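Skemau Brerby 65 Street Wheels - Set of Four

I've been skating the same cracked plaza for longer than I want to admit, and I've gone through a silly number of wheels doing it. So when we started making our own here at Skemau, the first thing I asked for was a wheel that slides when I want it to and shuts up when it hits the ground wrong. The Brerby 65 is that wheel. It's the one I ride to work and the one I put on the shop loaner boards, and I'd sell it to my own brother (I did, he paid full price).

Let me get the name out of the way, because I get emails. The 65 is the model number. It has nothing to do with the diameter! These are regular street wheels in a regular street size, and they'll fit any normal popsicle setup without risers. If you're building a cruiser and want something big and soft, you're looking for the Markora, over on the soft wheels page.

How they ride

Fast on smooth concrete, perfectly livable on bad sidewalk. The riding surface is on the narrow side, so flip tricks feel light and the board comes around quick. The edges are rounded and they lock into grinds without hanging up on you. I'd call them a ledge and flatground wheel first and a park wheel second. You can take them in a bowl - I do - but if transition is all you skate, the wider cut will make you happier.

They do take a couple of sessions to break in. Fresh out of the bag they feel a bit slick and a bit twitchy, and then one afternoon you powerslide down a hill and they just let go the way they should. Please give them that afternoon before you write to me.

Who tested them

Petrică Mocanu rode the first two batches all through September and sent back notes I could barely read, mostly about the core. He skates harder than anyone else I know and he flat-spotted the first batch in a week. The second batch came back round. That's the formula we kept, and we haven't touched it since.

The graphic is by Ardeleanu, same as on our decks. It's a one-color print on the outside face and it will wear off, sorry, they all do.

Looking after them

Wheels don't need much. Take them off the board when they get gummy and pull the bearings out before anything gets wet. Put a little dish soap in some lukewarm water, give the wheels a soak, and go over the riding surface with an ordinary kitchen scrubber. Go easy on the print if you like the print. Rinse, wipe, and let them dry all the way before the bearings go back in. I leave mine overnight.

Swap them around while you're at it. Front left goes to back right, front right goes to back left, and flip each one so the inside edge faces out. You'll get a lot more life out of a set that way, especially if you only ever powerslide in one direction like me. 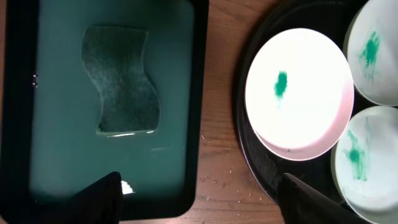 What's in the bag

Four wheels
2 stickers (one big, one small)
No bearings, no spacers - order those separately or move your old ones over

Stock and shipping

We poured 1,181 sets for this run and there are 443 left as of February 15, 2022. I update that number by hand, so if you're reading this at three in the morning it might be a little behind. When they're gone there'll be another run, though the print color will change.

Orders go out the next working day. If you order a complete board with the wheels, give us an extra day, I put those together myself and I like to spin everything before it goes in the box.

Returns

Unridden sets can come back any time in the first month. Ridden sets can't, unless something is wrong with them: a chunk missing, a core that's off center, a bearing seat that won't hold. Send me a photo and your order number and I'll get a new set out to you. Flat spots don't count, but do send me the video of how you got them!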